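Drudside Home and Workroom list
Re: Black tables - daft idea?
From: Nosipho Mathebula
Date: 21 January 2021

Hello Kumaresan, hello all,

On Sunday evening Kumaresan Poojary wrote:

> I've finally got the go-ahead to sort out the back room, and the first thing
> is a table. At the moment I'm on the old pine one, which wobbles and has a
> burn on it from the time of the fondue. I've got my eye on a black one with
> white veins running through it, like marble. My wife thinks it'll look like
> a hotel bathroom. My brother says black shows every speck and I'll be
> wiping it all day long.
>
> Does anybody have one, and do you regret it? I'd also like to hear what
> people do about all the bits that end up on the floor round a desk. I've got
> a printer box, two bags of cables and a heap of old paperwork and at the
> moment they just go round and round the room with me following them.
>
> Budget is 400 pounds for the lot, including a chair if I can swing it.
>
> Kumaresan

I do have one! Well, we do, in room 304, and I've been working at it long enough to have Opinions.

Your brother is half right. A plain black top is a misery, I had one in my old flat and you could see where the cat had thought about walking across it. The veiny sort is much kinder. The eye goes to the pattern, so toast crumbs and bits of rubber get lost in it until you feel like dealing with them. What it does show is rings. Put a hot mug down without anything under it and you'll get a cloudy circle, which comes off with a damp cloth and then a dry one (the dry one matters, or you just swap a ring for a smear). I wouldn't use the spray polish. I tried it once and my mouse went skating.

As for the hotel bathroom, I'd say it depends what you put next to it. With dark legs and a black chair it looks quite smart, and against a white wall it doesn't seem nearly as gloomy as I'd expected. If your back room is the one with the brown wallpaper then I'm with your wife, sorry.

The other thing is size. Please, please get the newspaper out and lay the shape of it on the floor first, with room for the chair to roll back. Orlando Condori didn't, and he now gets to his filing cabinet sideways. Office chairs take up a lot more floor than you think because the wheels stick out past the seat, and if you've got two of them they will find each other and lock feet like stags.

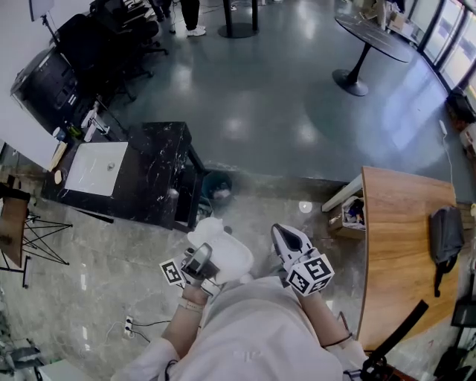 Photo: Babak Fallahi, room 304

So that's the black and white top, with the laptop shut on it. I like mine shut when I'm not using it, it makes the whole table feel twice the size and you've got somewhere to put a plate. A cup and a bottle up at the back corner is about as much clutter as I think a table like that can carry before it starts looking like a jumble sale. We do have a habit of letting flat things creep to the edge, as you can tell from the tan one leaning there, and the only cure I know is to pick them up every time you stand. I am not good at it.

Now, floors, which I think was really your question.

Get a bin and have it right beside the table. I know that sounds too obvious to type, but when I first moved in mine lived by the door because it "looked neater" and I ended up with a drift of screwed-up tissues and envelopes behind the chair. Right next to the table, on whichever side your throwing hand is. Get a bigger one than you want as well. Crumpled paper is mostly air and a dainty little basket is full by lunchtime.

Big cases and boxes go flat against the wall, standing up if they'll stand. The black one behind the table has been given a wall to lean on and it hardly takes any floor that way. Labels facing out, if yours has them, or you'll be hauling it round to read it and then not hauling it back. For your printer box I'd be ruthless though. Is the printer still under guarantee? If not, flatten it.

Paper is where I fall down. You'll have spotted the pile over by the chairs, papers with dark odds and ends in among them, so I'm hardly one to preach. What works for me at home, when I do it, is one tray and a rule that when the tray's full I sit down with a cup of tea and empty it there and then. Robel Endale swears by doing ten minutes every Friday. He also irons tea towels, so make of that what you will.

Cables: freezer bags, one cable to a bag, write on it what it's for. If you can't think what it's for, it goes in a bag marked with the month, and if it's still shut in June, out it goes. I got rid of a whole carrier bag of phone chargers that way and haven't missed a single one.

On money - you should manage it easily if you don't buy new. Kurian on the Ovar road had a few tables with that sort of top last time I was in, and they'll deliver in town for 10 pounds, though do check the legs are screwed on tight because one of the ones I looked at was knock-kneed. I'd spend the bulk of it on the chair. You can put up with an ugly table but a bad chair will have you walking like your grandad. Sit in it for a good while in the shop, and take your shoes off if that's how you work at home. They didn't mind when I did it.

One more question for the list while I'm here. Does anyone know of a decent quiet castor for hard floors? Ours rumble, and I gather they can be heard downstairs. Somebody mentioned a make called Kuro ages ago but I can't find the message and I don't know whether they fit an ordinary office chair or need an adaptor. If you've fitted some yourself I'd love to know how you got the old ones out, as I pulled at one till I went pink and it didn't budge.

Kumaresan, let us know what you go for, and send a picture when it's in. And keep the pine one if you've got a shed, you can never have too many places to put a paint tin down.

All the best,
Nosipho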